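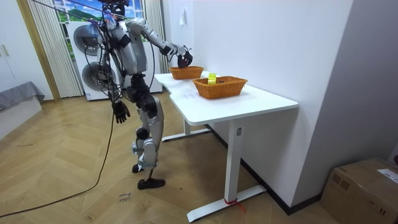
Weltidley Household Storage Survey

README for the tidy release

Contents

This folder holds the answers to a survey on how people store small things at home: keys, chargers, mail, batteries, craft supplies, pet gear and the like. It was run in the town of Weltidley by Michalis Manolakis as part of the Okton project on small living spaces. There are 232 households in the final tables.

The survey was done on paper and typed in by hand. Collection ended in December. Please read the section on known problems before using the cost columns.

Files

households.csv
One row per household. Home type, number of rooms, number of people, whether the home is rented or owned.

containers.csv
One row per container named by a household. A container is anything the person said they keep small things in: a basket, a drawer, a jar, a shoebox, a bag on a hook.

items.csv
One row per kind of item per household, linked to the container it is kept in. If the person said an item has no fixed place, container_id is blank and no_place is 1.

comments.txt
Free text from the last page of the form, with names and street addresses taken out.

codebook.txt
All codes used in the tables, with the wording of each question.

form_blank.pdf
The paper form as handed out.

Main columns

household_id: a number with no meaning outside this release. It does not follow the order in which forms came back.

home_type: house, row house, apartment, room, other.

container_type: one of 9 codes. Basket, box, drawer, tray, jar or can, bag, hook or rail, shelf, other.

material: as given by the person, lower case, spelling fixed. "Wicker," "rattan" and "cane" were all coded as wicker, and the original word is kept in material_raw.

location: the room where the container is kept. "By the door" was coded as entry even when the home has no separate hallway.

reach: whether the person can get to the container without moving something else. Yes, no, or depends.

last_sorted: this week, this month, this year, longer ago, never, do not know.

cost: what the person thinks they paid. Blank means no answer. Zero means it was free, found or passed down.

satisfaction: 0 to 100, marked by the person on a printed line and read off with a ruler.

How the forms were collected

Forms were left at the library, the laundromat on the main street and two apartment buildings. People could return them by mail or drop them in a box at the library. A second batch went out with the Zurkmont community newsletter, which is delivered to part of Weltidley as well. Forms from outside Weltidley were removed.

Each household could list up to 100 items. No household used all the lines. Most people stopped at the end of the first page, so item lists should be read as the things that came to mind first. They are not full inventories.

Every form was typed in twice and the two versions were compared. Where they differed, the paper was checked again. Where the handwriting could not be read, the cell is marked UNREAD.

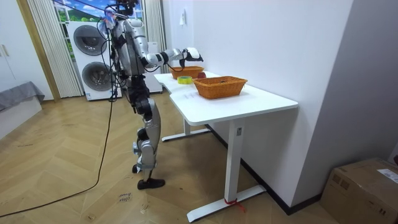 Known problems

1. Cost. The form did not say whether to give the price of one container or of a set. Some people who bought baskets in pairs gave the price of both. Do not add these numbers up.

2. Drawers. A drawer with dividers was counted by some people as one container and by others as several. The codebook has a flag, split_drawer, for the cases where this was clear from the form.

3. Shared homes. In shared apartments the form was usually filled in by one person, who may not have known where the others keep their things. Use people_answering to filter.

4. Satisfaction. An early print run had a shorter line. Those answers were rescaled and are marked short_line = 1.

5. Garages and sheds. The form asked only about "inside your home." Some people included them anyway. These rows were kept and have location = outside.

File format

All tables are UTF-8, comma separated, with a header row. Decimal points are periods. Text cells that contain commas are in double quotes. Line breaks inside comments were replaced with a single space.

Related material

The Economou storage list, used as the starting point for the item codes, is not included here. A table matching its codes to ours is at the end of codebook.txt. Four of its codes have no match because no one in the survey named those items.

Use and credit

The tables may be used and shared freely, including in teaching. Please name the Weltidley Household Storage Survey and Michalis Manolakis as the source. Do not try to work out who filled in a form, and do not join the tables to address lists.

Changes in this release

Fixed repeated container_id values in containers.csv.
Moved "tin" from box to jar or can.
Added material_raw.
Removed the postal code column.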